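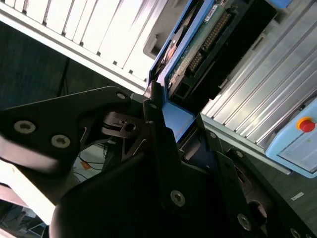

Wrist cam view, gripper at the blue board housing, e-stop box on the right.

PC teardown cell: gripper drifts off taught points after tool change

trandus_cell2
Posted Saturday, 7:40 am

Cell does desktop PC disassembly and reseat work. One arm, multi-finger gripper on a metal mounting bracket, slatted aluminum table, printed fixture plate. Control side is a Wulent controller, program is all taught points with a touch-off at the start of shift.

After I pulled the gripper to replace a finger link, every point near the connector header is off. Not random. Same direction each time, worse the farther the wrist is rotated from the touch-off pose. At the touch-off pose it is dead on. I re-ran the touch-off and that pose got better and the rest did not.

Bracket screws are back in with thread locker. I did not re-teach the TCP because the bracket is the same bracket. Log shows 241 cycles since the swap, 30 of them stopped on force limit. Before the swap I would see maybe one a week.

What would you check first?

rail_and_slot
Posted 8:15 am

TCP. Good at one orientation and bad at the others is what a wrong tool offset looks like. Touch-off at a single pose folds the tool error into the work frame and hides it there. The bracket being the same bracket has nothing to do with where it landed when you tightened it. Clearance holes.

Do a four-point TCP against a fixed pin, spread the orientations as far as the cables allow, and look at the residual.

khong_bench
Posted 8:31 am

Agree on TCP, but I would check the bracket seating before teaching anything. If there is a burr or a smear of old thread locker under the face, you will teach a good TCP to a joint that moves. Pull it, clean both faces, run a fingernail over them, torque in steps. We had one at Khổng that held for a day and walked off again.

Also look at the wrist cables. If you changed how they are dressed when you put the gripper back, they can pull on the wrist at one end of the rotation.

slowjog
Posted 9:02 am

I don't buy the TCP theory for force-limit stops. A TCP that far out would miss the part completely. I'd look at the payload data. If the new link weighs more, or someone loaded the default payload when the tool was reselected, the gravity compensation is wrong, and it will be wrong by different amounts as the wrist turns. Trips the force limit and sags a bit too.

rail_and_slot
Posted 9:20 am

Depends on clearance. At a header you need very little offset before you are pushing on plastic. And he has position error at the points, which payload alone should not give you on a stiff arm.

slowjog
Posted 9:26 am

Not every arm is a stiff arm. Checking payload takes two minutes. Do it first.

trandus_cell2
Posted 11:48 am

Overall layout, for whoever asks about reach and cable room. Tower on its side, fixture plate to the left, gripper in at the drive bay end.
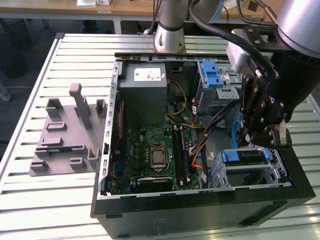

Photo: trandus_cell2 / Rostlow cell build thread

Payload first, as told. It was the old value, not the default. Weighed the new link against the old one and the difference is nothing I can measure on the shop scale. So not payload.

Pulled the bracket. There was cured thread locker on the mating face near one hole. Cleaned it, stepped the torque, put it back. Have not re-taught yet.

khong_bench
Posted 12:05 pm

There is your tilt. A skin of that stuff on one side is small at the face and not small at the fingertips. Now do the TCP.

On the cables: you have a thick hose-like one arcing over toward the gripper. Jog to both ends of wrist travel and watch whether it goes tight. I would clamp it farther back on the arm and leave more slack in the loop.

latch_side
Posted 12:30 pm

Different point. Is the tower located by anything, or is it set down on the slats by eye? You can have a perfect TCP and still chase points if the case lands in a new spot every cycle. Two hard stops on one long side and one on the end, push to all three, then clamp. Case sheet metal is not square, so pick the stops on the chassis and stay off the outer shell.

rail_and_slot
Posted 12:44 pm

True in general, but his error follows wrist angle. Part location error would not care about wrist angle. Fix one thing at a time.

latch_side
Posted 12:51 pm

Never said it was the cause. It will be the next thread.

trandus_cell2
Posted 4:10 pm

Four-point done, then repeated with six. The residual on six is larger than on four but inside what the Wulent manual allows. New TCP differs from the old one mostly in the direction the bracket was tilted. Redid the touch-off afterward, since the old work frame had the error baked in.

Ran 52 cycles at reduced speed, one force stop, and that one was a cable lying over the latch. Header points look right at all the wrist angles I use. The hose does go tight at one end of travel. Moved the clamp back, still a little tight, will order a longer one.

slowjog
Posted 4:22 pm

Run it at full speed before you call it done. Write the new TCP on the bracket in paint marker, with the torque.

khong_bench
Posted 4:35 pm

And put a pin hole in the fixture plate so the TCP check is a two-minute job after any tool change. Ours is at the corner farthest from the part.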